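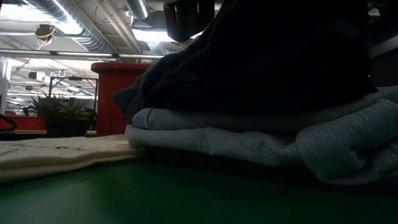 From: Chiamaka Okafor
To: dryer-spares list
Re: Grellumen 993 stops too early, which part to order?

Hello Lorne, hello all,

On the evening in July when Lorne wrote, I was away, so please excuse the slow answer. I quote his message with the questions that I can answer and leave out the rest.

> Our Grellumen 993 finishes the cupboard-dry programme after eight minutes and says the load is dry. It is not dry. Farkivell offers me a complete control board, and also a "sensor kit" which is much cheaper. Has anyone fitted the kit? The machine is five years old. I have cleaned the filter and emptied the tank.
>
> Also, is it true that the front panel must come off from below? I do not want to break the clips.
>
> Lorne Poirier

## Before you order

I would not buy the board yet. On the 993 the moisture is measured by two metal strips inside the drum, just under the door opening. With time they get a thin film from softener and from hard water, and then the machine believes that the washing is dry. You cannot really see this film. You can feel it if you go over the strip with a dry finger.

Wipe the strips with white vinegar on a soft cloth, wait a few minutes, wipe with clear water and dry them. Do not use a scouring sponge. I did this at our house in Birkach, where the water is very hard, and I now repeat it every three months.

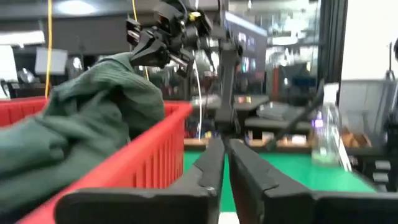 The test load is important too, and Ada Rinaldi was right to insist on this when the same question came last winter. The strips only measure what touches them. If you put in one or two small pieces, they can lie at the back of the drum and the programme ends much too soon, also with a healthy machine. The same can happen with cloth that goes in as one lump, and the dark green heap in the red basket is a good picture of what I mean: pull such a piece apart with your hands first. For the test I take a half-full drum of cotton only, well spun, and I choose cupboard-dry without any extra option.

If the programme then runs for a normal time, you have spent nothing. If it stops again after eight minutes, I would look at the kit.

## The sensor kit

Yes, I have fitted it. The bag from Farkivell contained the two strips, the cable with its plug and the screws. There was no instruction sheet in mine. Ghislain Lachance wrote one for this list and it is better than what the shops give, so ask him for it — I do not want to send his text around without his permission.

Please compare the plug before you open the bag. Older machines have a plug with a small nose on the side, and the new cable does not fit there. Huguette MacLeod had this problem and had to send hers back to Tremblay, who took it back only with the bag closed.

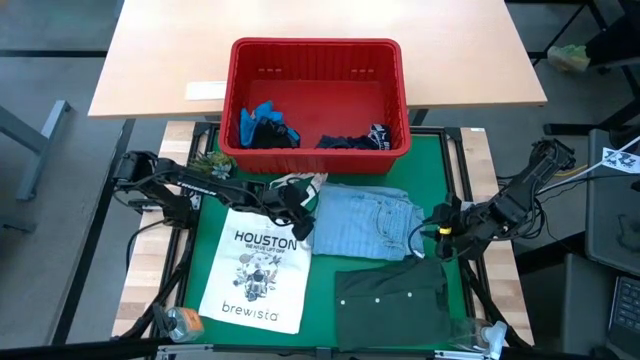 *Dark clothes in the red basket, behind the green mat.*

About mixed loads, as Lorne asked me in a private mail: thick and thin things do not get dry at the same moment. The machine takes a kind of average. A thick towel together with thin socks will often come out damp in the folds, and for this the sensor is not guilty. Sort by thickness before you sort by colour, if you have enough washing for it.
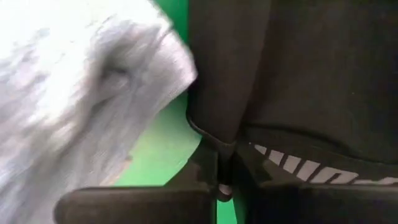 ## The front panel

It does come off from below, but first you must open the door and take out the two screws of the lock. Many people forget them, and then they pull and the upper clips break. Unplug the machine before all this, of course.

The edges of the metal sheet are sharp. I wear gardening gloves until the panel is on the floor.

Could Lorne please write what the plug looks like, and if the vinegar has changed something? I still have one cable of the old type and I can post it.

With kind regards,
Chiamaka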